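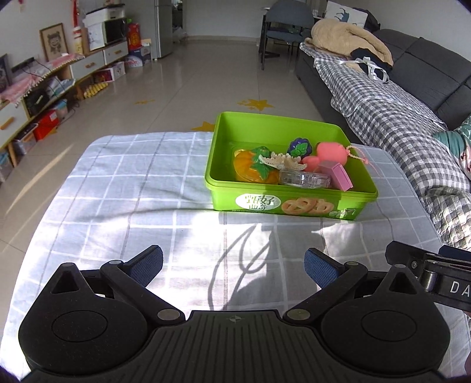 Gripper night at the Datlow house, July, and I am writing this up fast before I forget the details. Second stop on my little tour of home builds, the first being the shared shop over at Jellthorpe (report already up, scroll down). No sign on the door, no workshop at all as it turns out. They build in the back bedroom and test in the living room, toys in a lime green box on a checked cloth, pumpkin and grapes and a starfish sort of thing, sofa right there if your back gives out. Sun pouring in. Shoes off at the door, fair enough.

Got there at 2, stayed way too long.

The project is called Lulance. Two hand-held grippers, the kind you squeeze yourself, and the plan is that whatever the hand learns gets passed on to an arm later. The arm is not done. The arm is a pile of printed joints in a drawer and I was asked not to photograph the drawer. Fine.

What I wanted to know was the linkage. Mine at home binds about halfway through the stroke, every time, and I've sanded and greased and sworn at it. Theirs doesn't. I got to squeeze one and it just closes, smooth, a bit stiff at the very end. Secret is boring: they ream every pivot hole by hand after printing, never trust the hole in the file. And a thin washer on both sides of each pin, not one side like I had it. Went home and ordered washers.

Finger pads took them the longest. Early ones were bare plastic and everything shot out sideways. Then bathtub tape, which worked till it got dusty. The ones with the blue mesh pads are what they settled on, and theres a spare set always cut and ready.

Costs, since people always ask me. They keep a spreadsheet (of course they do) and the parts for the pair came to 598 dollars, not counting the printer or the failed prints. Lots of failed prints. A shoebox of them. I'd have guessed more honestly, my own single gripper is creeping up on that and it doesn't even close.

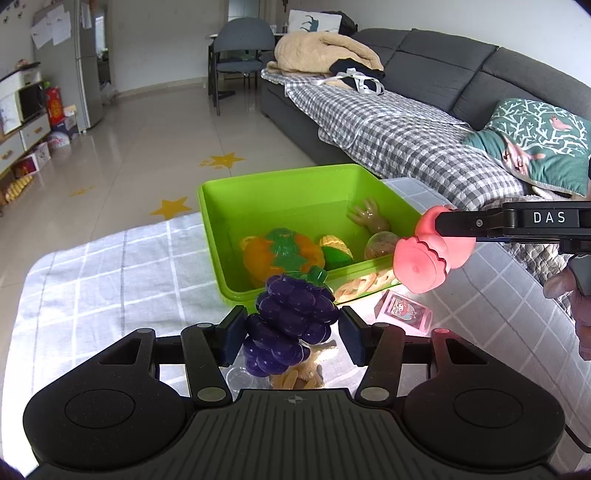 Grapes in one gripper, the pink toy in the other.

Had a go myself after that. Harder than it looks! You want to move your wrist like you normally would and you can't, the thing is wide and you end up swinging your whole elbow. Round stuff is mean. Grapes were OK because the bumps give the fingers something to sit on. The clear ball I could not get, lost it under the dining table once and had to crawl for it. The squishy ones are almost too easy – they fold into the gap and stay there.

Pick, lift, hold, put back. That's one run. Goal is 1000 runs before they touch the arm again, and on the afternoon I was there we got through 22. Slow, because I kept asking questions and wanting another turn. Sorry Datlows.

Cables are the weak spot IMO. A cable curls out near the grip and it wants to catch on your sleeve. I said clip it to the forearm, they said tried it, clip came off. Velcro strap maybe. They're going to try and let me know.

Also a long argument over software that I only half followed. They use something homemade they call Pešek, it lines up the recordings from both hands so left and right match in time. When it drifts you have to throw out the run. It drifted twice while I watched, and there was some muttering. Restarting fixed it both times, which tells you nothing. I asked if I could have a copy for my own build and got a "when it's less embarassing."

Things to copy for my bench:
washers both sides
ream the holes, all of them
spare pads cut ahead
a proper box to put stuff back in, tall sides, so nothing rolls

Things I would skip: the soft cloth on top. Nice on the toys but it slides when you drag a finger across it. Tape the corners at least.

Next stop probably Jellthorpe again, they say their wrist joint is working now. I'll belive it when I see it.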